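The Small Whiteboard and Its Promises
Opinion, by Tiina Tuominen

Every January somebody decides that what a household lacks is a surface to write on. I have been that somebody. I have owned corkboards, a slate, two magnetic calendars and, since July, a little whiteboard with feet.

I am not convinced by it.
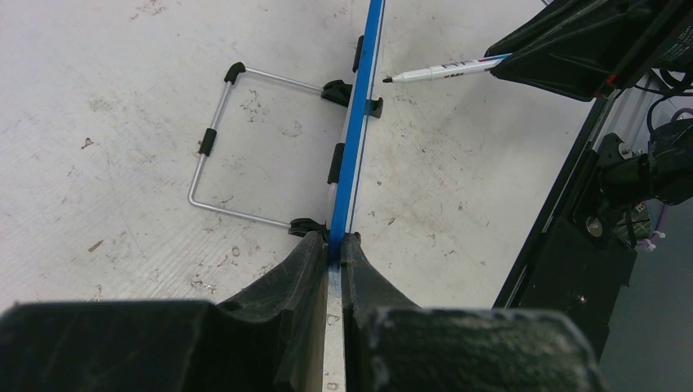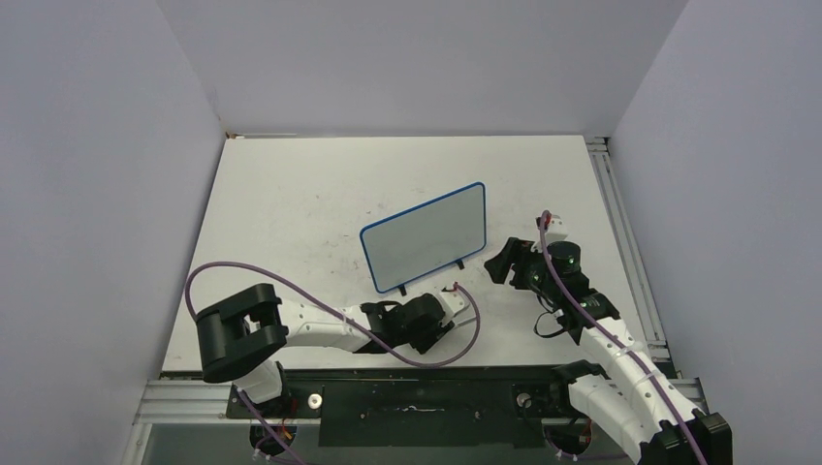 Gillari Review, Issue 296, page 19

The tabletop whiteboard is sold on the idea that a thing standing in front of you will be read. A wall board fades into the wall, the argument goes, but a board on the table is in your way and so it gets noticed. I grant the first half. As for being in the way, so is a pile of unopened mail, and I have never noticed mine into the recycling.

Consider how little there is to write on. A small rectangle with rounded corners and a blue border holds four lines in a normal hand, five if you squeeze. That is fine for "milk" and "call the dentist." It is no good for a week. Florante Lumbao, who edits these pages and keeps a board like this beside his kettle, told me the shortness is the whole point, that it forces you to choose. Maybe. On my own board I chose for a month, and then I started writing on the backs of envelopes again, where there was room.

Then there are the feet. Two small black ones, clipped on at the bottom, are asked to keep the board standing while you lean on it with a marker. Write gently and you get a pale line. Write firmly and mine creeps backward across the table until it meets the toaster. I now hold the top with one hand and write with the other – an odd amount of effort for the word "eggs."

Markers are a separate grievance. A white pen tells you nothing about how much ink is left in it, and I have never thrown one away at the right moment. I put it back, and it fails again the next morning.

I did ask around. A shop on the Lidwood road told me it sold 80 of these boards last year and got very few back. I believe the figure, but I don't think it says much. People don't return a cheap thing that mildly disappoints them. They move it to the spare room, then to a drawer, feet and all.

My neighbors in the Tran building swear by theirs. They wipe it down every night and start over, and I suspect they would be just as organized with a stick and some wet sand.

Mine is still on the table. It says "batteries," and it has said so for quite a while – we bought the batteries before Christmas.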